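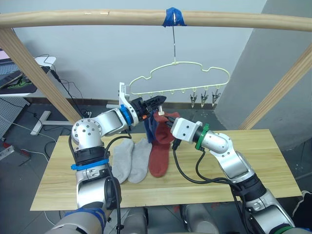 Sock Mill Open Day, Weltdale

Posted in: Days Out, Textiles
Comments (6)

I have wanted to see inside the Sullora mill ever since we moved to this side of the valley, and in February they finally opened the doors to visitors again. The bus from Pornholm drops you at the bottom of the hill, and you walk up past the old dye house with the river roaring next to you. I got there at 10 in the morning and there was already a line for coffee!

The tour starts in the yarn store, where cones of wool and cotton go up to the ceiling on both sides. The smell is wonderful, a bit like a wet sheep and a bit like new carpet. From there you go through a heavy door onto the knitting floor, and the noise hits you. They have 114 machines, most of them circular, and each one knits a tube from the cuff down to the toe. Our guide shut one off so we could look into the ring of needles, then ran it slowly, and a heel came round the corner of the sock right in front of us. I must have asked ten questions about heels alone (sorry to the rest of the group).

Toe closing is in the next room. On the cheaper lines a machine does it, but the thick walking socks are still linked by hand, loop by loop, onto a dial of little points. A good linker does up to 400 pairs in a shift. I tried it and got nine loops on in the time it took the woman beside me to finish a whole toe.

After that come washing and boarding, where the socks are pulled onto flat metal legs and steamed into shape. It's very warm in there, and very welcome after the walk up the hill. Then pairing, labels, and the packing benches, where the orders for Pap were going out in big brown sacks. Pap is their children's line, with the stripes. I had no idea it was made here.

The shop is at the end, of course. Seconds are in the bins by the window, and the good stuff is on the shelves. I came away with two pairs of gray and one in a dark mustard, and I went back for a third gray while my friend was finishing her soup. The cafe does a leek and potato one with cheese toast.

Good to know: the floor tour has stairs and no elevator, but the shop and cafe are on the level. Ear plugs are free at the desk. Closed shoes only. The last bus back to Pornholm leaves at 5:10, from the other side of the bridge.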